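Ticket 1479 — Retwood Serviced Apartments, guest support
Status: waiting on guest

Friday, 5:30 pm. Tamsin Mudgway (Avari, two-month stay) reports the door code for 501 gets her into the building but not the apartment. She has tried it more than 30 times, which I admire.

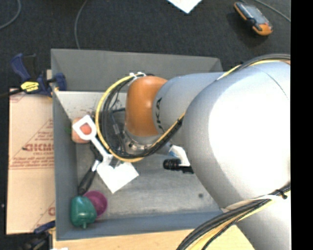
Sent a new code. Same result. Checked the booking: her travel desk moved her to 503 on Tuesday and told everyone but her.

Code for 503 works. She now asks why there are five irons and no kettle. Passed to Imani Blackwood.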